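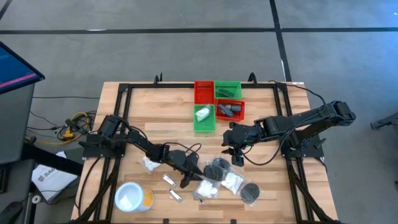
Le Goff is a family company that sells repair parts for old sewing machines, and we are looking for a parts packer and order clerk for our workshop in Rustdale. We have customers in many countries, most of them people who got a machine from a parent or an aunt and want to sew on it again. The work is calm but it asks for attention, as a belt for one model can look almost the same as a belt for another. You will be in contact all day with small things in bags, like the ones lying on the wooden tabletop near the plastic baskets, and you should enjoy this kind of work. If you get nervous from small parts, please do not apply.

Position: Parts packer and order clerk
Place: Rustdale, ground floor, 16 Purport Lane
Hours: 32 per week, between 8:00 and 16:30
Contract: one year, with possibility to make it permanent
Reports to: Huguette Carré, orders and stock

What you will do

You print the orders in the morning and collect the parts from the shelves. Our catalog has 1614 part numbers at this moment, and you do not have to know them by heart, but after some months you will know many. You put the parts in bags, write the part number on the label by hand and check it against the order a second time. Before the parcels leave at 15:00 you prepare the customs papers for those that go abroad.

In the afternoon there are e-mails. Customers often do not know the name of their machine and they send us a long story in place of a number. We answer all of them, also when the order is only one spring. Ubaldo Messina, our mechanic, helps with the difficult questions, and he will teach you the difference between the bobbin types in your first weeks.

Twice per year, in May and in December, we close for two days and check the complete stock. Everybody takes part in this, and vacation is not possible on those days.

What we ask

You read and write English well enough for a polite e-mail. French is welcome — a part of our suppliers writes only in French. You can lift a box of 16 kilos. Experience in a store, a post office or a pharmacy is useful for us, but we also invite people who had no paid work for a long time. You do not need to sew.

What we offer

The pay is 646 per week before tax, with 25 days of vacation. Bus 312 stops in front of the door. You may buy parts for your own machine at our cost price, and Ubaldo lets you use his bench after hours if you ask him first.

How to apply

Send a letter of one page and a list of your former jobs to Huguette Carré, by mail or at our counter, before May 30, 2022. A photo is not necessary. We will invite the candidates for a talk and a paid trial morning, in which you prepare real orders together with Saodah Govindasamy, who now has this job and moves to purchasing. Everyone who writes to us receives an answer, also if it is no.

For questions on the contract you can ask for Wael El Khatib at the counter, in the mornings only.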